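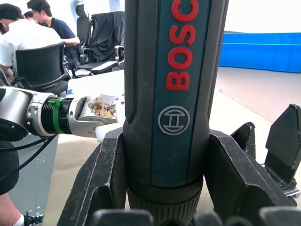
*A Bosch handheld power tool, dark gray with a teal panel.*

**Battery storage and charging in shared tool rooms**

Sat 23 June

Lithium-ion packs age whether or not they are used. Two things set the rate: temperature and state of charge. A pack left full on a hot shelf loses capacity faster than one stored half charged in a cool room. The Trevholm tool room now keeps spare packs at two bars on the gauge, in the inside cabinet, away from the window.

Packs should not go on the charger straight after heavy work. Most chargers will wait for the cells to cool before passing full current, but the pack then sits in the cradle and blocks the slot for the next user. Leave it on the metal rack first. The same applies in winter — a pack brought in from a van below freezing must come up to room temperature before charging.

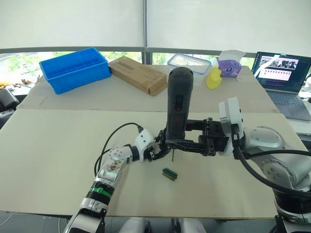

Capacity was last checked in March, using the Stavo tester. New packs in the Utlow set measured 700 on the tester's scale. The oldest set measured 460 and has been withdrawn from loan. Any pack below 5 on the health index is also withdrawn, even if it still runs a drill without trouble.

Do not tape over cracked cases. Cracked, swollen or leaking packs go in the sand bin by the rear door, with the terminals covered, and are listed on the sheet above it. Halász collects from the bin and does not accept packs with bare terminals.

The next capacity check will include the chargers.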